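Jersey de punto con bolitas y pelusa: ¿lo lavo a mano o me atrevo con la lavadora?

Publicado por Maruxa_72 el 16/12/21 en Ropa y lavado

Hola a todos, a ver si me echáis una mano, que llevo dos inviernos dándole vueltas a lo mismo. Tengo un jersey rojo oscuro de manga larga que me compré en Fellano en octubre del año pasado, y la etiqueta ya casi ni se lee. Lo he lavado siempre a mano en el bidé, con agua fría y un chorrito de jabón Bolard, y aun así se le hacen bolitas debajo de los brazos y se le pega toda la pelusa de la casa (tengo dos gatos, ya os podéis imaginar). Encima, escurrirlo a mano es un suplicio y tarda tres días en secarse.

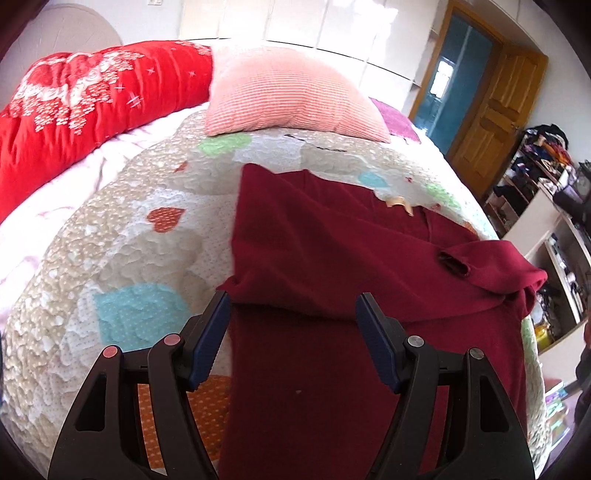
El jersey rojo, encima de la cama.

Mi cuñada dice que lo meta en la lavadora en programa de lana y que me deje de historias. La mía es una Telico de las de 6 kilos, ya viejita, y el programa de lana dura 17 minutos justos, que me parece poquísimo. Me da miedo que encoja o que destiña, porque el agua siempre sale un poco rosa. ¿Vosotras qué haríais? ¡Gracias!

Pepa del Bierzo

Yo lo metería sin miedo, pero con condiciones. Del revés, dentro de una bolsa de malla, solo o con otras prendas oscuras, en frío y con el centrifugado bajito (yo no paso de 600). Lo del agua rosa es normal en los rojos, a mí me pasó con una chaqueta granate durante un año entero y ahí sigue la chaqueta, tan granate como el primer día.

Para las bolitas, un quitapelusas de pilas. El mío es de la marca Cronin y va de maravilla, aunque hay que pasarlo con la prenda bien estirada en plano, porque si coges una arruga te hace un agujero – lo digo por experiencia, me cargué un cárdigan precioso. Y para secar, nada de colgarlo de los hombros: toalla debajo, mangas abiertas y a esperar.

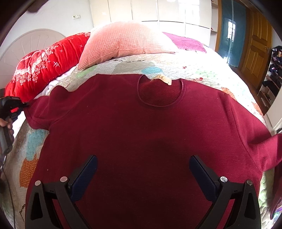 ¿Se puede planchar el punto después de secarlo en plano? Con vapor y sin apoyar la plancha, a un par de dedos de la tela, queda estupendo; si hay una arruga muy marcada, le pones un paño de algodón húmedo encima y das toques cortos.

Ah, y no le eches suavizante, que a mí me deja el punto lacio y sin forma.

tonyelmanitas

En la mía todo a 30 y listo. Nunca se me ha estropeado nada, bueno, una vez un gorro.

Cormac Ó Flaithearta

¡Hola! Perdonad mi español, que vivo en Lugo desde hace poco. Mi madre tejía y siempre nos decía que el problema de las bolitas es el roce, así que el bolso cruzado y el abrigo áspero cuentan tanto como el lavado. Si las tienes debajo de los brazos, mira el forro de tu abrigo. También lavaba menos: aireaba los jerséis una noche junto a la ventana y solo mojaba la mancha.

Para escurrir sin retorcer, enrolla el jersey en una toalla grande y seca, aprieta fuerte (yo me arrodillo encima) y repite con otra toalla. En mi casa así se seca en un día, con la calefacción puesta, claro – en verano no lo he probado. Y para la pelusa de los gatos, un guante de goma apenas húmedo, siempre en la misma dirección.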